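Irnlow Robotics Club
Midyear progress report to the Dasholm Education Fund
26 December 2022
Prepared by Hülya Değirmenci, faculty advisor

Grant period and purpose

The grant pays for one school year of the simulation track of our club. Students in this track learn to program a robot arm in software before they get time on any hardware. The application named two goals for the first half of the year: get every student running the simulator without help, and have each team finish one pick-and-place task from start to end. The first goal is met. The second is met by some teams and still open for others, as explained below.

Staffing and attendance

I run the weekly session and keep the lab machines in order. Štefánia Trnka, a graduate student, teaches the programming half of each session and reviews the teams' code between meetings. We meet after school in the computer lab, for 2 hours. The lab was closed one week for a heating repair and we did not make that session up.

The track started the year with six teams. All six are still working. One team lost a member to the winter sports schedule and took in a student who had been on the waiting list. He had missed the first unit and did it at home with help from his teammates.

Work completed

The fall was split into three units. In the first, students moved the arm by hand with keyboard commands and learned how the joints affect each other. Most of them found this harder than they expected. In the second, they wrote short scripts to send the gripper to a point over a counter and bring it back. The third unit is the current one. Teams pick up small objects of different shapes, drop them at a marked spot, and log every attempt.

By the last session before the break the shared log held 344 attempts. We had set 200 as the target for this point in the year. The log is uneven — two teams account for much of it, and one team logged very little until December because they rewrote their approach code twice. Štefánia has asked all teams to write a reason next to each failed grasp. Before that, many entries just said "missed," and we could not use them for much.

Problems

The lab computers are old and slow down when the kitchen model is loaded with all of its textures. We lowered the settings on the weakest machines. Two teams now share a faster desktop that the school office gave us.

Thin and flat objects remain the hardest. Fingers that come down at a slight angle push them along the counter. Teams that worked on the taller shapes first have better results and more confidence, and next year I would put the objects in that order for everyone.

The simulator we use, Drirora, was updated in the middle of the third unit and some of the student scripts stopped running. Štefánia fixed the common ones in an evening. We will hold off on updates during a unit from now on.

Object set and kitchen model, third unit:

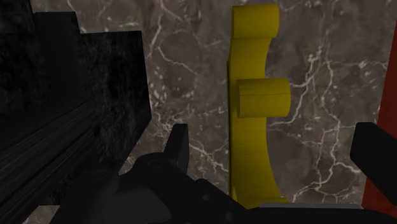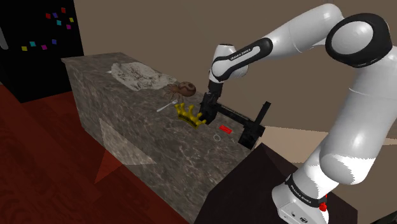

Spending

Software and teaching hours are on budget. The line for a second monitor at each station has not been used, and I would like to move it toward memory for the lab machines. A separate request with the price quote will follow by mail.

Plan for the second half

Sessions start again in January. The teams that have not finished a full pick-and-place task will do so first, with Štefánia sitting in. After that, all teams move to two-step tasks, where one object has to be cleared away before another can be reached. The spring demonstration will be held at the Chuensuk branch library, which has agreed to lend us its meeting room and projector. We will send the fund an invitation when the library confirms the day.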